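Ticket: Sponge grip slipping during dish washing trial
Product: Dornex kitchen arm
Raised by: Lensa Alemneh
Assigned to: Khôi Tô
Priority: Normal
Status: Open, waiting for parts

Problem reported

On the washing-up routine the arm picks up the sponge without trouble, wipes for a while and then stops with a grip warning. Mugs are fine. It's the wide, shallow items that cause it, where the sponge has to go round the inside of the rim. We ran 68 items through on Thursday and the arm stopped on 13 of them. A person had to reset it each time, so as things stand it is slower than doing the washing-up by hand.

Reply from Khôi Tô

Please send the grip force setting, the wiping speed and a still from the wrist view. Also say which sponge you're using. The routine was set up with a block sponge and I don't think we've ever tried it with a shaped one.

Reply from Lensa Alemneh

Grip force is 125 on the panel and wiping speed is 200, both as delivered. The sponge is the green scouring type with a narrow middle. Still below, taken with suds on the pink surface.

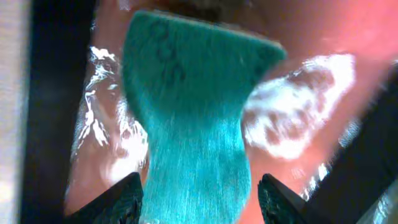

Checks so far

1. Grip position. The fingers hold the sponge at the narrow part, with the wide end free. Kanchan moved the hold point up by hand and the warning came later in the run, but it still came.

2. Wiping speed. Halved it. Fewer stops on plates, no change on bowls.

3. Washing-up liquid. Cut the dose. No difference that we could see, and greasy items came out worse. Put it back.

4. Finger pads. Compared with the spare set from Thepsuriya. The spares feel grippier, but they're for the older hand and won't seat properly.

Reply from Khôi Tô

Leave the speed at half for now. I've asked for a set of pads that fit your hand. The force check assumes a block, so a narrow sponge may be setting it off early. I'll raise that as a separate software ticket.

Reply from Lensa Alemneh

Fine. Delia wants to know if it can be left alone overnight. I've told her no. It can do mugs and flat plates with someone in the room, and bowls are staying with us until the pads arrive.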